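Lerberg Wipe-Clean Tablecloth, Model 3014
Product review, dining and serving section
Published 24 July 2026

The Lerberg 3014 is a coated cloth intended for dining rooms, staff canteens and residential settings where tables are cleaned several times a day. It is sold by the piece in two lengths and by the roll to institutional buyers. The supplier is Dalsgaard, which also handles returns. The cloth was purchased at the regular price and was in daily use at our Plolstead dining room from the beginning of March.

Fit and hemming

The shorter cloth was used on rectangular tables seating four. The overhang is equal on all sides when the cloth is centered, and the corners fall without bunching. The hem is folded twice and stitched. On one of the 10 cloths supplied, the stitching had come loose at a corner on delivery. Dalsgaard replaced it without charge, although the replacement form requires the lot number, and this is printed only on the outer sleeve. Buyers should keep the sleeve until the cloth has been inspected.

The cloth arrives folded. The creases are sharp at first and do not drop out overnight. The care sheet allows a cool iron on the reverse side with a dry towel between. This removed the long creases fully and the short ones in part. Cloths that were rolled on a tube after washing did not crease again, and we recommend this method of storage to any site that has the shelf depth for it.

Cleaning

Coffee, tomato sauce and cooking oil were each left on the cloth for one hour and then wiped with warm water and dish soap. Coffee and oil left no mark. Tomato sauce left a faint shadow on the lighter areas, and it was removed at the second wipe. Beet juice, left overnight, did not come out. Ballpoint ink did not come out either.

The manufacturer permits machine washing at a low setting. After 118 washes on the laundry schedule, the coating on the test cloth remained whole across the center but had begun to dull along the two fold lines. No peeling was found. Tumble drying is not permitted, and the one cloth that was dried in error stiffened and was withdrawn from service.

Grip and noise

The backing is a brushed fabric that holds well on varnished wood and poorly on glass. On glass tables the cloth moved whenever a diner pulled a chair in, and clips were needed. Plates and serving trays set down on the coated side make noticeably less noise than on a bare table. In a dining room with a hard floor this was the benefit most often mentioned by those who used the room.

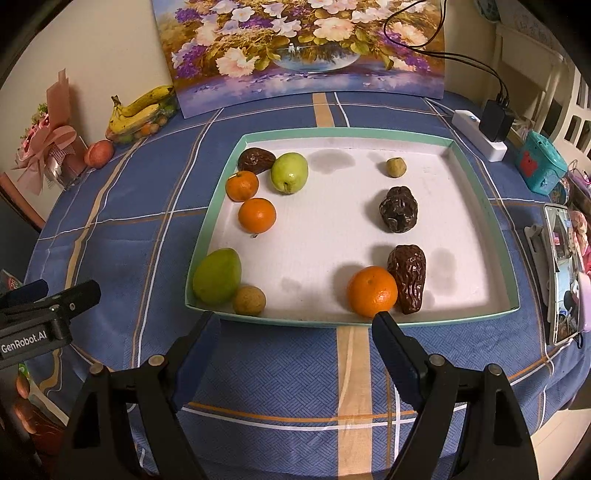
Wasasix wrote to say that the grip had been the deciding point at its own site, where the cloth was laid over an older felt underlay and did not move at all, even on glass. It added that the underlay must be trimmed well short of the hem, as felt left too close to the edge held moisture after the tables were wiped and caused the stitching to discolor.

We have since repeated this arrangement on one glass table and can confirm the improvement in grip. The discoloration was not seen in our case, but the underlay had been trimmed as advised. The added cost of felt should be included when the 3014 is compared with heavier cloths that need no underlay.

Heat

The care sheet states that hot dishes must not be placed directly on the cloth. This should be taken seriously. A covered serving dish, set down without a trivet for a few minutes, left a ring that could be felt with the fingertips and that remained after washing. Mugs of tea and ordinary dinner plates caused no damage.

Pricing and supply

The price per cloth is in the middle of the range for coated fabric. Roll purchase lowers it, but the buyer must then arrange cutting and hemming locally. A raw edge frays within a few washes and is not suitable for public rooms. Delivery of the hemmed cloths took 10 days. Extra cloths ordered later matched the first delivery closely in shade.

Rating: 4 out of 5

Recommended for wood and laminate tables in daily use. Recommended for glass tables only with clips or a felt underlay. Not recommended where hot dishes are served directly at the table.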